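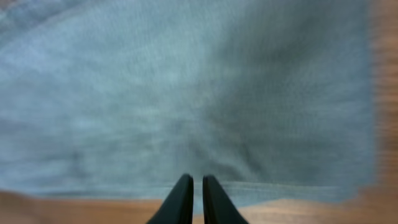 4.3 Setting Up the Edge Grasp Module

The edge grasp module in Varkier takes the wrist camera stream and returns a grasp line: a pair of points on the border of a cloth, plus an approach angle. It runs after the coarse localizer and before the motion planner. The module looks for the cloth border first and for a hem second, and the two are stored as separate outputs. On a blue cloth over brown wood, with the hem seam running a little above the border, both should be found. The fingertips will often reach up to the hem in the wrist view, as they do at the start of this section, so the finger mask must be loaded before any tuning is done.

Before you start

The arm must be homed and the hand-eye calibration from section 4.1 must be saved. The Statbridge service must be running on the control computer. If you are upgrading from the August release, delete the old mask file. The new loader will accept it without warning, but the mask will be offset.

Procedure

1. Open the Varkier console and select Perception > Edge Grasp. The status field reads IDLE.

2. Load the finger mask for your gripper. Set the fingers to the opening you will use on approach, then press Capture Mask. The mask is valid for that opening only.

3. Set Blur Gate to 68. Frames that score below this value are kept for logging but are not passed to the edge detector. The score is computed on the whole image outside the mask. A moving wrist camera will blur the cloth and the table while the fingers stay sharp, and an unmasked score would pass frames that should be rejected.

4. Set Border Source to COLOR for plain cloth on a contrasting surface. Set it to COLOR+TEXTURE if the cloth and the surface are close in tone.

5. Set Hem Search to ON. Enter the search depth in pixels, measured inward from the border. The default is 4, which is too shallow for most towels and garments. Raise it until the hem overlay appears and stays in place with the arm stopped.

6. Press Run Once. Check that the border overlay follows the edge of the cloth and does not jump to the wood grain. If it does, raise Min Segment Length.

CAUTION: Do not enable Auto Descend until step 6 has passed with the arm at rest. The planner treats the border as the contact height reference. A false border on the table surface will drive the fingertips into the table.

7. Set Settle Time to 300 ms. This is the delay between the end of a wrist move and the first frame used for planning. Shorter values are allowed but the blur gate will reject more frames and the cycle may end up longer.

8. Press Save Profile.

Folded garments

Jeans and other garments with heavy seams need a separate profile. The detector was trained mainly on flat cloth, and a line of contrasting topstitching can score higher than the true border. Two layers of different shade cause a similar fault: the line between them is returned as the border, and the grasp is planned in the middle of the garment.

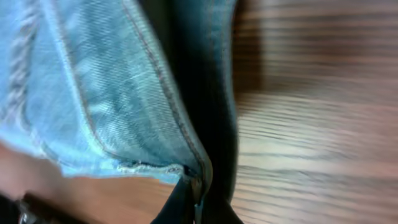 To build the garment profile, copy the flat profile and make the following changes.

9. Set Hem Search to OFF. Frayed edges give a broken hem line and the module will keep retrying.

10. Set Seam Reject to HIGH. This drops any line that has cloth on both sides of it.

11. Set Layer Mode to TOP ONLY. The planner then limits the grasp to the nearest layer — lower layers are still mapped, but are treated as an obstacle.

12. Run the profile with Auto Descend off. Step through the grasp with the Next key and confirm the approach angle at each stop.

NOTE: When a finger is under the cloth, the visible part of the finger no longer matches the mask. The module reports code 1352 (mask mismatch) and holds the last good border. This is normal during a pinch. If the code appears with the gripper clear of the cloth, repeat step 2.

CAUTION: Code 1352 does not stop the arm. If your cell needs a stop on this code, map it in the Statbridge fault table.

Logs are written to the active profile folder. Rejected frames are saved with the prefix BG and can be replayed through the detector offline using the Poon replay tool, with a different gate value if needed.

Comments (4)

Lachlan Swanson
Step 5 should say that search depth is in pixels at full resolution. We run the stream at half and I spent a morning on this.

Hsin-yi Peng
Seam Reject on HIGH also drops the real border when two garments overlap. MEDIUM works for us with Min Segment Length raised a little.

Inna Mykhailiuk
@Lachlan Swanson Correct, full resolution. Will be added in the next revision. @Hsin-yi Peng Overlapping garments are not supported in this module, but MEDIUM is a reasonable setting to try.

Pei-shan Kwan
Does the mask have to be captured again after changing fingertips if the opening is the same? The Cillham tips we use are slightly wider.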